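Sorting the small parts before the kit 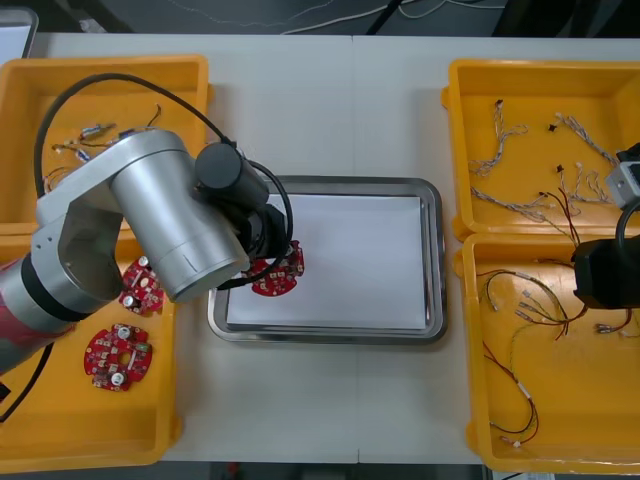 Last updated: 20th October

I wrote the first version of this post in August, when I still believed that one big box is enough for everything. Now I have changed my opinion, so I have changed the post too. If you read it before, the part about the wires is new, and the part about labels is shorter.

For readers who are new: I repair and put together small electronic things in the evenings, mostly for myself and sometimes for people from my street. I am not an engineer. I learned from books, from my cousin and from my mistakes, and the mistakes were the more expensive teacher.

My subject today is bins. It sounds boring, I know. But in the past year I have spent more evenings looking for a part than soldering one, and I think many people with this hobby have the same problem.

The yellow plastic bins stay along the two sides of the white table, and the steel tray stays in the middle. This is the whole system. The bins are for things that wait, the tray is for the thing I am making ready now. When I began, I had everything in the middle and I was pushing it with my elbow to make space. My cousin looked at it once and asked me if I was cooking a soup.

The tray I like very much. It has raised metal edges, so a small screw cannot roll to the floor, and it cleans well. The only thing I don't like is that bare steel is loud and shiny under the lamp. For this I put a sheet of white paper on the bottom. On white paper a tiny dropped part is easy to see, and I can also write on it with a pencil, for example which board I have checked. When the paper is dirty I take another one. I buy the cheap printer paper from Kendico, 2000 sheets in one carton, and I think I will die before I finish it.

Then the boards. The red round ones are my favorite to handle, because they have a hole in the center and notches at the edge, and you can hold them without touching the small parts. I keep them in their own bin and nothing else goes there. Before, I kept them together with the wires, and one day I pulled a wire and the board came up with it like a fish. The white part that stands up on the board was broken. It was a small damage but I could not fix it, and I had to order again from Mittal and wait.

I do not stack the boards if I can avoid it. If I have too many for one layer, I put a piece of foam between. Some people will say that every board must be in its own special bag. They are right for storing. For one evening at the table I take them out of the bags and I put the bags in a drawer, otherwise I have more plastic than work.

The wire harnesses are the difficult part. Mine are white, beige and gray, with the little white and black connectors on the ends, and they twist around each other even when I do not touch them. I tried rubber bands (they get old and sticky). I tried tying each one in a knot, please don't do this, it is bad for the wire. Now I simply lay them in the bin spread out, wide and loose, and I take from the top. It does not look beautiful. It is faster than everything I tried before.

I must admit that the bin of small components and thin colored leads is still a mess. I call it "the nest". I know that it should be divided, and I even bought a Drundham box with little drawers for this reason, but the drawers are so small that my fingers do not go in well. Tanko Idahosa wrote me after the first version of this post that he uses muffin cups inside the bin, one for each kind. I think it is a very good idea and I will try it when I find the paper ones in a bigger size.

About the labels: in the first version I recommended to label everything. Now I don't label the bins on the table at all. You see what is inside, and what is inside changes every week. I only label the closed boxes on the shelf, with the date and where I bought the parts.

One more word about cleaning up at the end. I give myself 5 minutes, not more. The finished boards go to the shelf, the cut wire ends go to a jar, and the paper is changed if it has solder on it. Then I put the cover on the lamp and I stop, even if something is not finished - this rule is for my wife, who has heard "only one more" too many times.

My next project is a night light for the stairs, with a kit from Diltance that has 142 pieces according to the box. I have not opened it yet. I want first to decide which bin I will empty for it, and probably it must be the nest.

If you have a better way with the wires, please write me in the comments. I read all of them, but I answer slowly.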